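Net Metering and Small Rooftop Systems: Final Report of Our Group Project

1. Background

In our course on energy policy every group had to choose one rule and study what it does for ordinary households. Our group chose net metering. Under this rule, a house with solar panels sends its extra electricity to the grid and receives a credit on the bill. In some places the credit is equal to the full retail price. In other places it is much lower, and then the payback time of the panels becomes longer.

We worked with the town of Findley, where the local utility, Nulus, changed its credit rule two years ago. Before the change, one exported kilowatt-hour was worth the same as one purchased. Now it is worth 50 percent of that.

2. Data and method

Nulus gave us monthly billing data without names or addresses. The file had 1579 accounts, but many of them did not have solar panels, so we used them only to understand normal consumption. For the solar accounts we calculated the yearly bill two times, first with the old credit and then with the new one. The calculation was made in Flitport, a spreadsheet tool that our department uses. It was slow with hourly data, so we worked with monthly totals. This is a weakness of our study, and we return to it in section 4.

We also separated the homes by when they use electricity. A family that cooks and washes in the middle of the day uses more of its own solar power and exports less. A family that is away until evening exports much more, and the new rule costs them more.
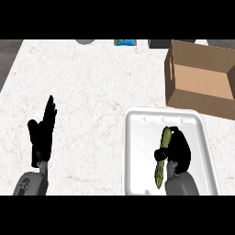
3. Results

For a home with mostly daytime use, the payback time increased from 8 years to a little more than nine. For a home with mostly evening use, it increased by about 4 years. We did not expect such a large difference between the two groups, and we checked the formulas again before we accepted it.

A battery helps the evening homes, but with the prices we received from Son, a local installer, the battery did not pay for itself during its warranty.

4. Limits and next steps

Monthly totals hide what happens inside one day. Our division into daytime and evening homes came from a short survey, and people may not remember their habits well. We also kept the electricity price constant for all years.

If another group continues this work, we recommend asking Nulus for hourly data already in October, as the permission took us many weeks. It would also be useful to include renters, who pay for electricity but usually cannot decide about the roof.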